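Print this page | E-mail this article
12 comments | 80 shares

4.2 Small things that travel together

The most exciting result of the home visits, for us, was how rarely people keep jewelry by kind. We had expected drawers of rings, drawers of bracelets, a stand for watches. Shops sort that way, and so do the Metberg and Frandsen storage boxes that many of our households owned. Of the 141 households in the study, most had such a box somewhere – and most had a second place, a tray or a saucer or the lid of something else, where the pieces they wore every week really lived.

We call this second place the working tray. It is a wonderful thing to study. A working tray mixes watches, beads, rings and odd earrings in one shallow heap, and its owner can usually find any piece in it without looking very hard. When Brynhildur Ketilsson asked people to talk while they tidied, they named pieces by when they wore them ("the Thursday one," "my going-to-my-sister's bracelet") far more often than by metal or color. Those names turned out to be a good guide to where a piece would end up. Things worn on the same day were put down side by side, even when one was a watch and the other a string of beads.

Watches deserve a paragraph of their own. A watch on a closed link bracelet will not lie flat, and people handle this in different ways. Many stood it on its side against the wall of the tray. Others laid it on top of everything else, last in and first out, and a few looped it around a rolled sock, an idea we liked so much that two of us have taken it up at home. Owners with more than one watch nearly always moved them first when sorting, clearing the big pieces so the rings underneath could be seen.

Beaded bracelets behave in the opposite way. They take whatever shape the space allows, fold over themselves, and catch small rings in their loops. Nives Mazza coded each piece in the sorting sessions, 3532 pieces in all, and marked every time one had to be freed from another. Beads came up again and again in these notes, with fine chains close behind.

Where the sorting happens matters too. We offered every household a table, and were delighted by how many chose the bedroom. A blanket keeps beads from rolling, it is kind to watch glass, and there is room to spread out. The trouble is pattern: on a busy print, a thin ring is easy to pass over, and several owners patted the cloth with a flat hand before they called the job done. Figure 7 shows jewelry and an open tray on a printed blanket.

Figure 7. Watches, beaded bracelets and rings during sorting, with a red tray.
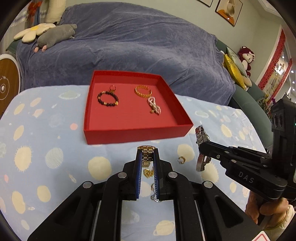
Should watches be kept in the same tray as beaded bracelets?

They can share a tray if the watches go in last or stand along one side, where their links are less likely to catch on the beads. Households that gave the beads a small dish of their own within the tray spent less time untangling.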